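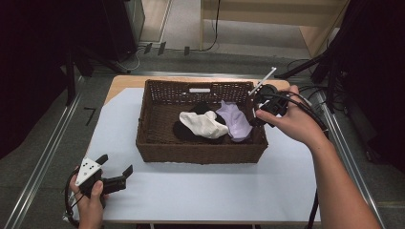

Laundry test with a pair of hand-held grippers and a wicker basket.

How to try out the Stodby hand-held gripper kit before you pay for it

Posted 27 March 2021 by Glenys Mottram

Flakent will lend you a Stodby kit for 10 days against a deposit. The kit costs $2135, the recording software (Asov) is extra after the first year, and the sales page says that 98 percent of recorded takes come out "training ready." I have no idea what that means and neither did the person I asked on the phone. He read me the sentence again, a bit slower.

So use the loan. Most people I know who had one spent the whole time picking up foam blocks, liked it, and bought it. Foam blocks will tell you that the jaws open and close. What follows is the trial I ran in February, cleaned up a little, with the bits I got wrong the first time put in the right order.

What you need

The two grippers and their cables
The laptop with Asov installed and updated (do this the night before, the update is slow)
A table you can walk around
A sheet of plain pale paper big enough to cover most of the top
A basket or tray with sides
Socks, at least one light and one dark, and a dark cloth or T-shirt
Tape for the floor
A notebook. A paper one.

Step 1. Check the box against the order

Flakent's packing list and Flakent's website don't agree. The website shows a spare set of fingers. My box had none, and when I wrote to ask, they told me the spares belong to the "full" kit, a phrase I can't find anywhere on the site. Get it in writing which one you are borrowing and which one the price refers to.

Look at the cable ends while you're there. Wiggle them gently in the sockets. If they feel loose on day one, write that down and send a note straight away, or you may be arguing over your deposit later.

Step 2. Set up the table

Cover the top with the paper and tape it underneath. The manual says any surface will do. On bare varnish under our ceiling lights I had tracking dropouts, and with paper down I had fewer. One afternoon is hardly proof, but paper is cheap.

Mark the floor with tape so that the table goes back to the same place every morning. If you skip this your day one and day four recordings can't be compared, and you'll have nothing to hold up against that 98 percent.

Step 3. Deal with the cables first

Run them along your forearms and then down and behind you before you pick anything up. The brochure makes a lot of "natural movement." You do get used to the weight. I never got used to the cables, and after an hour I noticed I was reaching around them without thinking, with my elbow stuck out. Those elbows go into the data too.

Leave slack on both sides. Reach to every corner of the table with each hand, then reach across yourself. If anything tugs, fix it now.

Step 4. Calibrate, and then calibrate again

Asov walks you through this and it's the best part of the software. Hold each gripper still where it asks, keep your hand off any marker plates, wait for the tone. Save the result under its own name. Then put both grippers down, go and have a coffee, come back and do it over.

Compare the two sets of numbers. The manual tells you that one calibration is enough for a whole day. Mine had drifted by lunch. Bogdan Stanciu, who had the same kit before me, got through two days with no drift at all, so either his unit was better or his room was. Flakent's answer was that rooms vary. I'd have liked to see that on the sales page.

Step 5. Do one boring task first

Empty basket, one light-colored sock on the paper beside it. Pick it up with the right gripper, put it in the basket, stop recording. Repeat until you stop thinking about your thumb. Throw these takes away. They are practice, and if you leave them in the folder Asov will cheerfully add them to its success count.

Step 6. Now the laundry

Bunch the dark cloth up in a far corner of the basket and drop the light socks in near it, one of them on top. Don't arrange them nicely. Take everything out, one piece at a time, using either hand, and put each piece down flat on the paper.

Things to watch for:

Does the wide end of the gripper knock the rim when you go in steeply? A basket with a woven rim is a good test, as the fingers can catch in the gaps.
When you pinch a sock lying on another cloth, do you get one piece or two?
Can you tell through the handle that you have hold of something? I mostly couldn't. I looked every time, and that slowed me down badly.
Does the dark cloth give you more lost takes than the light socks? For me it did.

The demo video has a folded towel on a bare counter. A folded towel is about the kindest piece of fabric you could choose.

Step 7. Score the takes yourself

Please don't skip this one. Asov gives each take a green or a red dot. Before you look at the dots, play the takes back and write down in your notebook which ones you would keep. Then compare.

I found green dots on takes where I had dropped the sock outside the basket and picked it up again, and on one where I had plainly stopped to scratch my nose. All green. As far as I can work out, green means the recording has no gaps in it. That's useful to know, but it says nothing on whether you'd want a robot to copy what's in there. If "training ready" is only the green dot, then 98 percent is believable and fairly meaningless.

Step 8. Export and open the files somewhere else

Get the takes out of Asov and load them with whatever you plan to use for real. Do this early in the loan. My export failed 3 times before Paula Gavrilă spotted that the folder name had a space in it. The error message said "unknown device." Check that the left and right grippers come out with the correct names as well, and that the clocks agree with each other.

Step 9. Send it back and ask your questions by email

Photograph everything in its foam before you close the lid. Then write to Flakent and ask these, in writing:

What counts as a training ready take?
What objects was the 98 percent measured on?
What does Asov cost in year two?
Are the fingers a spare part, and what do they cost?

I've had an answer to the last one only. They are a spare part, price on request.

Would I buy it?

At the moment, no. The grippers themselves are decent and I enjoyed using them more than I expected to. The software marks its own homework, though, and I don't want to pay a yearly fee for green dots. If your work is mostly rigid things on open tables you may well be happier than I was. For laundry I'd borrow it a second time once they've answered the email, and I'd bring my own basket again.

Corrections are welcome, particularly from anyone whose calibration holds past lunch. Please say what sort of lights you have.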